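How to Sand and Oil a Worn Wooden Worktop

A wooden worktop that has gone gray around the sink, picked up knife marks or lost its finish in patches can usually be brought back in a weekend. You don't need to take it off the cabinets. This page covers solid wood only. If your top is veneered chipboard, the surface layer may be thinner than a credit card and a power sander can go straight through it, so check a cut edge first. On solid wood the grain on the end lines up with the grain on top.

The same steps work for a bench, a desk or a big board you use for other things.

What you need

Random orbit sander with dust bag or vacuum hose
Sanding discs in 80, 120 and 180 grit
A cork block and a few sheets of 180 paper for edges
Cabinet scraper (optional, good for old varnish)
Vacuum with a soft brush
Lint-free cotton rags, more than you think
Worktop oil, one quart for a kitchen of normal size
Masking tape and plastic sheet
Dust mask, ear protection, nitrile gloves

I used Werkari hard oil on the last two tops and Remthorpe before that. Both went on the same way. Remthorpe dries a little yellower on maple. Whatever you buy, read the tin for food contact and for the drying time, and go by the tin where it differs from this page.

Before you start

Clear everything off and out of the way, including the toaster crumbs behind the stove. Hang plastic over open shelves and tape the cabinet doors shut along the top edge. Turn off any pilot lights or burners nearby. Fine wood dust gets into drawers, so tape those too.

Wash the top with warm water and a few drops of dish soap, wipe it with clean water and let it dry overnight. Grease left on the wood clogs the discs and gets rubbed into the grain.

Look for old silicone along the wall and around the sink. Cut it out with a sharp knife and pull off the bits. Oil won't soak in where silicone has been smeared, and sanding alone spreads it. Scrape it all off before the sander comes near it.

Dealing with black stains

Black marks around a faucet are mostly from water and iron. Light ones sand out. Deep ones need oxalic acid, sold as wood bleach. Wear gloves and glasses, mix it as the packet says, brush it over the whole section and not only the spot, and leave it until the stain fades. Rinse several times with clean water. Let the wood dry for two full days before you sand, and keep the mask on, as any dust with dried bleach in it is bad for your lungs.

Sanding

Start with 80 grit only if the top is badly marked. Otherwise go straight to 120. Keep the sander flat and let its own weight do the work. Move slowly, along the grain, overlapping each pass by half the width of the pad. If you tip the sander to chase one scratch you will make a dip, and it will show the first time the light comes in low from a window.

Change discs often. My sink run took 7 of the 80 grit before the old finish was gone. A clogged disc leaves little curly scratches that you don't see until the oil goes on.

Vacuum between grits. A few grains of 80 left behind will scratch the surface while you're working with 180.

Do the edges and the sink cutout by hand with the block. Take the sharp corner off the front edge with three or four light strokes. Oil holds better on a slightly rounded edge.

Stop at 180. I tried 400 once on an ash desk. It felt very smooth, but the oil sat on top and the finish wore off within a month.

Raising the grain

Wipe the sanded top with a damp cloth and leave it for an hour. The surface will feel rough again. Go over it lightly by hand with used 180 paper, vacuum, and wipe with a dry rag. Skip this and the first spilled glass of water will raise the grain for you. 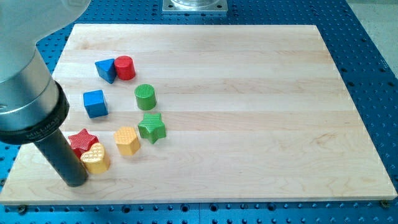

The first coat

Stir the tin well, all the way to the bottom. Pour a small pool, work it in with a rag along the grain, and keep going until you have covered a section you can reach comfortably. Leave it for 15 minutes. Dry patches will appear where the wood is thirsty, mostly at the end grain, so add a little more there.

Then wipe off everything that hasn't soaked in. Use a clean rag and rub until it comes away almost dry. Oil left standing goes sticky and takes days to harden.

Lay used rags flat outdoors to dry, or put them in a metal can of water with a lid. Oily rags in a heap can heat up and catch fire without any flame near them.

More coats

Leave the first coat overnight with a window open. Put on two more, thinner each time, with a night between. Around the sink I do a fourth. In a cold room allow longer. A top I oiled in June was ready the next morning.

If the surface feels rough after the first coat, rub it down with a gray Woditz pad before the second.

Using it again

Light use is fine after a day. Keep water, hot pans and heavy appliances off it for a week. Run new silicone along the wall once the oil is fully hard.

Wipe up water when you see it and clean with a damp cloth, no bleach or scouring powder. Re-oil when drops of water stop beading. One thin coat is enough for upkeep, and the area by the sink will need it first.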